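The Dish Rack Post (you asked for it!)

December 18, 2023

So last time I mentioned in passing that I'd been rethinking how we do dishes, and I got more mail about that one sentence than about the entire bathroom tile saga. I love you people. Let's talk dish racks!

A little background for anyone new. Our kitchen in Handevham is small, the sink is off center, and the counter to the left of it is 26 inches wide. That stretch has to hold the coffee things, the bread, and whatever is drying. The dishwasher that came with the house gave up in March and we decided to wait on a new one, so every plate, bowl and sippy cup gets washed by hand. I thought I'd hate it. I don't! I put the radio on, fill the left side with hot suds, and it's a nice half hour most nights.

What I did hate was the drying. For years I used a folded towel, and then two folded towels, and then a wire rack that left rust rings on everything. The wire rack also had slots too wide for our small plates, so they'd lean over and take the rest of the row with them, and you'd hear this slow clatter from the other room. Out it went.

The thing that changed my mind was pegs. Upright plastic pegs, lots of them, close together. I found my rack on the bottom shelf of a housewares shop in Pekbridge, a plain gray one with no packaging at all, and I picked it up mostly for the price. It has turned into my favorite thing in the kitchen (sorry, stand mixer).

Pegs will take anything. Plates go between them in a row, sure, but so do lids, cutting boards, the flat grater, the funny shallow bowls from my aunt's house that never stood up in any rack I owned. Mugs go upside down right over the top. I turn a jar over a peg and it stays put while I'm loading the rest. If I have a big pot, it gets the back corner and everything else shuffles along.

How I load it, since several of you wanted details: big plates first, along the wall side. Small plates next to them, facing the same way. Bowls after that, tipped a bit so they don't hold a puddle. Glasses last, wherever they fit. Silverware goes in an old crock from the Gowda pottery stall, and it gets its own spot by the faucet. I used to put it in with the plates and I was forever stabbing my hand on a fork.

Now, cleaning the rack itself. I'd skipped this for longer than I want to admit, and it makes such a difference! Crumbs get down where the bars cross and they like it there. Every other week I empty it completely and carry it over to the table, knock it upside down over the trash, then go at it with an old toothbrush and a bowl of warm water with a good glug of vinegar. Start with the flat bars, then run the brush around the foot of each peg. The corners where the floor meets the side wall are the worst spot, so leave the brush there a minute. Rinse it under the shower if your sink is as small as ours. 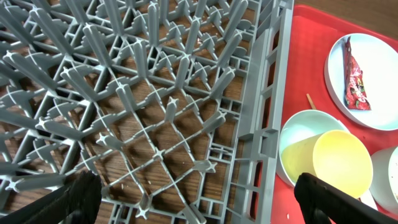

Posted by the keeper of Pritholm Kitchen Notes
Writer, dishwasher, crumb chaser

I still find a few pale specks on the bars after I think I'm finished, and a dry pastry brush is great for those. Look at it from straight over the pegs with the light coming across and they show right up. I love how it looks empty, too, all those diamonds and triangles and the little plus-sign tips, with the brown wood coming through the gaps and the shadows making a second grid underneath. It's a dish rack and I'm a bit gone on it!

The red tray beside it gets used for everything around here. I carry the clean glasses back to the cupboard on it in one trip, and on pancake mornings it holds the syrup and the butter so the table stays halfway decent. A wipe with the dishcloth and it goes back on its shelf.

Two questions I know are coming. Do I put a mat under the rack? Yes, at the counter, a thin one that can go in the wash with the towels. Do I towel off the dishes? Only the glasses, and only if company's coming.

Next up is the drawer under the oven. I've pulled out 58 lids so far and I own nowhere near that many pots, so if you have a lid system you love, please send it my way before I start stacking them on the stairs.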